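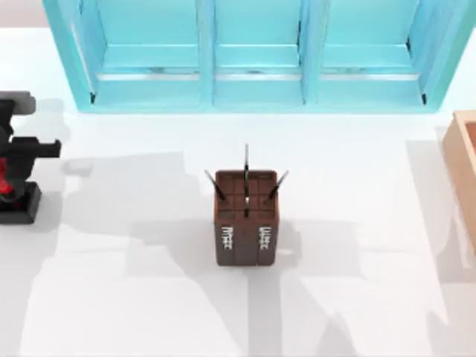 How Does a Computer Mouse Know Where It Is Going?

Jadommont Kids Topics Animals Space Machines Ask Us
Machines > Computers > Parts of a computer > The mouse

You push the mouse to the left and the arrow on the screen goes left. You stop and the arrow stops. The mouse has no map of your desk, and it doesn't know which room it is in. It only knows how far it has moved since the last time it checked, and in which direction.

The old kind: a ball

For many years, a mouse had a heavy rubber-coated ball in its belly. When you slid the mouse, the ball rolled. Inside, the ball pressed against two small rollers. One roller turned when you moved side to side. The other turned when you moved forward or back. If you moved on a slant, both turned at once.

Each roller was joined to a little wheel with slots cut in it. A light shone at the wheel. As the wheel spun, the light was blocked, then let through, then blocked again. The mouse counted the flashes. Lots of flashes meant you had gone a long way.

The trouble was dirt. The ball picked up crumbs and hair and carried them inside, and the arrow began to jump or stick. People had to take the ball out and scrape the rollers clean.

The new kind: a tiny camera

Turn over a mouse made today (ask first if it isn't yours) and you will probably see a small hole with a light in it. Sometimes the light is red. Some mice use a kind of light our eyes can't see, so the hole looks dark even when the mouse is working.

Next to the light is a very small camera. It takes pictures of whatever is right under the mouse, many hundreds of them every second. The pictures are tiny and gray, and you wouldn't think much of them. They show bumps, specks and scratches in the surface, much too small for you to notice. 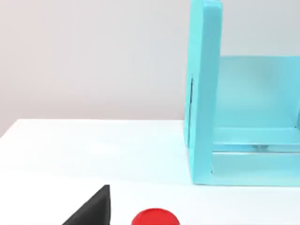

A white tabletop in front of a pale wall.

A chip in the mouse compares each picture with the one before. Say there was a speck in the middle of the first picture, and in the next one it is a little to the right. The speck didn't move — the mouse did, and it went left. The chip works this out and sends the answer to the computer, which moves the arrow.

Why glass is hard

Clear glass has very few specks on it, and light goes straight through. The pictures all look the same, so the chip can't tell that anything has changed. A sheet of paper under the mouse usually fixes this.

What is DPI?

On a mouse box you may see the letters DPI, for "dots per inch." With a mouse set to 500 DPI, one inch of sliding moves the arrow 500 dots across the screen. At 200 DPI, the same inch moves it only 200 dots, so the arrow feels slower. Computers can change the speed too, in their settings.

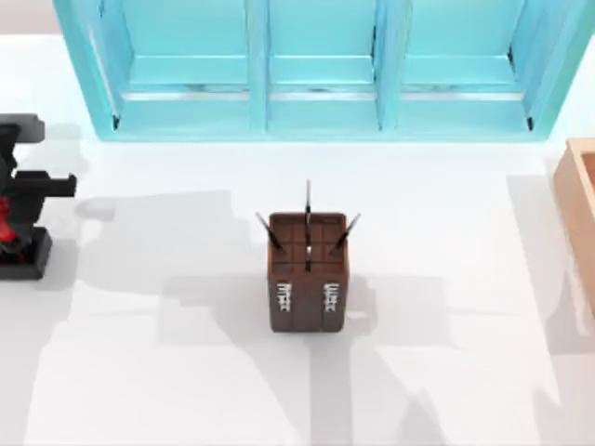
Venla Lappalainen wrote to ask why the arrow stays still when she lifts her mouse up and puts it down somewhere else. When the mouse is in the air, the surface is too far away and the pictures are blurry, so the chip ignores them. It starts again when the mouse is back on the desk. This is handy if you run out of room.

Words to know

Chip: a small part that does the thinking in a machine.
Roller: a rod that turns.
Sensor: a part that notices something, such as light or movement.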